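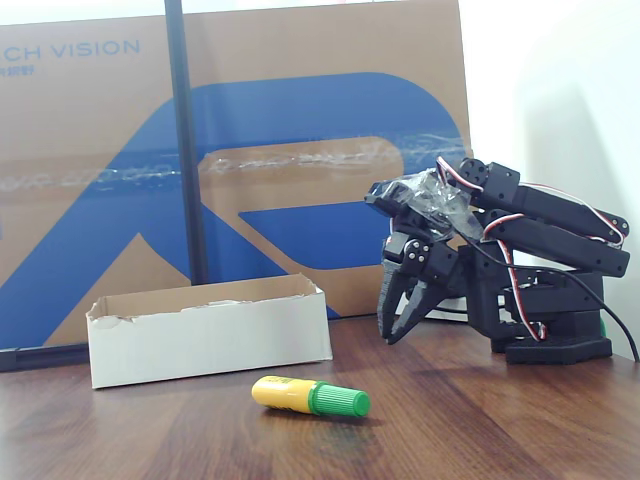 備品・梱包見直し打合せ 議事録(9月分)

場所:ナンモント事務所 2階作業室
開始:14時
出席:エーデルトラウト・レーナー(進行)、ヨナス・シュタイナー、イヒニオ・マンリケス、ヴァンデルレイア・ヴァスコンセロス
欠席:パスクアル・ゴドイ(書面で意見提出)
記録:シュタイナー

※記録者の所感は【記】として残す。前回、所感を削った議事録を回したところ「全員賛成だった」と読まれたため。

1.前回議事録の確認
マンリケスより、前回の「小箱の再利用により費用が下がる見込み」という一文について、誰がその見込みを出したのかと質問。レーナーが資料を探したが、該当する計算は見つからず。文言を「下がるかどうか未確認」に改めることで承認。
【記】見込みという言葉は便利すぎる。当面使わないでほしい。

2.小箱の再利用について
ヴァスコンセロスより提案の説明。文具の補充品が届いたときの箱を捨てずに取っておき、ナンモントからプロッドブリッジへ文具や小物を送る際にもう一度使うというもの。新しい箱を買う量が減り、棚も片づくという趣旨。
シュタイナーより、棚が片づくという点に疑問。取っておく箱は結局棚に置くのだから、むしろ増えるのではないか。ヴァスコンセロスは、たたんで保管すれば場所は取らないと回答。マンリケスは、ふたを切り取った箱をたたんでも使い道がないと指摘。ふたを残して開けるよう全員に頼むしかないが、それが守られるかどうかについて、出席者から楽観的な発言はなかった。
ゴドイの書面意見(レーナー代読):「再利用には反対しない。ただし、受け取った側が中身を出すのに苦労するような箱なら、送らないでもらいたい。プロッドブリッジでは届いた箱を開ける人手がいつも同じ一人である」
【記】その一人とはゴドイ本人である。

3.箱の状態の基準
マンリケスより、基準がないまま再利用を始めれば、どんな箱でも「まだ使える」と言われるとの意見。レーナーは細かい基準を作っても読まれないと反論。しばらくやりとりがあり、短い基準を一枚だけ作ることになった。案は次のとおり。
・底が抜けていないこと
・四隅が立っていること
・ふたが閉まること
・縁の破れたものは発送に使わず、室内の仕分け用に回す
最後の項目について、シュタイナーより、仕分け用に回すと言いながら作業台に積み上がるだけではないかとの発言。ヴァスコンセロスは、置き場所を決めれば済むと述べた。置き場所はこの場では決まらず。
【記】決まらないものから先に「運用開始」と書くのはやめたい。

4.緩衝材

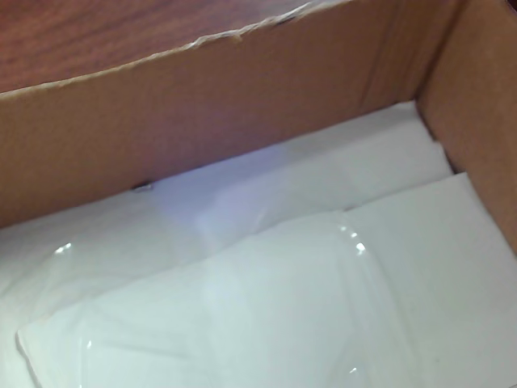
緩衝材の使い方については、ヴァスコンセロスが現状のままでよいとし、マンリケスが見直しを求めた。マンリケスの主張は、量を決める人がいないので、各自が不安な分だけ詰めているというもの。箱の底のほうが白い緩衝材ですっかり覆われ、柔らかい紙のようなものと透明で光沢のあるビニールが一緒になっている状態では、受け取った人が分別するところから始めなければならない。しかも側面の縁は破れて紙の繊維が毛羽立っており、議題3の案に従えばこの箱は発送には使えないことになる。レーナーも、その点には異論がないとした。

ヴァスコンセロスは、紙だけにすると割れ物が心配だと述べた。シュタイナーより、直近で割れ物を送ったのはいつかと質問。回答なし。台帳を確認することとし、割れ物の発送がほとんどなければ紙に一本化する方向で再度話し合う。
コマン社の資料にある紙の緩衝材についてはレーナーが紹介したが、「驚くほど少ない量で守れる」という宣伝文句に対し、何と比べて少ないのかが資料のどこにも書かれていないため、見本を取り寄せるまで判断しない。

5.文具の在庫
台帳の整理番号3429の項目(ペン、のり類)について、帳簿上は12点、棚の実数は10点。差の理由は不明。マンリケスは持ち出し票の書き忘れだろうとし、レーナーは数え間違いの可能性もあるとした。どちらにも根拠がないため、次回までにもう一度数える。
ヴァスコンセロスより、在庫管理ツール「ズムディコ」を入れればこうした差はなくなるとの提案。シュタイナーより、票に書かない人がツールには入力すると考える理由を尋ねた。試用だけでもという声があり、試用の条件を文書にしてから再提案してもらうことになった。
【記】反対しているわけではない。紙の票が続かなかった原因を先に知りたいだけである。

6.作業台の使い方
使ったものを台の上に出したまま帰る件。レーナーより、退室時に文具は引き出しへ戻し、空き箱は棚の下へ置くよう改めて依頼。マンリケスは同じ依頼が前回も前々回も出ていると発言。貼り紙を増やす案は、今ある貼り紙も読まれていないとして見送り。

決定事項と担当
・箱の状態の基準(一枚)を作成:マンリケス
・割れ物の発送記録を台帳で確認:シュタイナー
・コマン社に緩衝材の見本を依頼:レーナー
・3429の再集計:レーナー、マンリケス(別々に数える)
・ズムディコ試用条件の文書化:ヴァスコンセロス

持ち越し
・破れた箱の置き場所
・再利用で費用が実際に下がるかどうかの計算(担当の申し出なし)

次回は10月。ゴドイに出席を求める。議事録案への修正は、次回の開始前までにシュタイナーへ書面で。口頭での修正依頼は受け付けない。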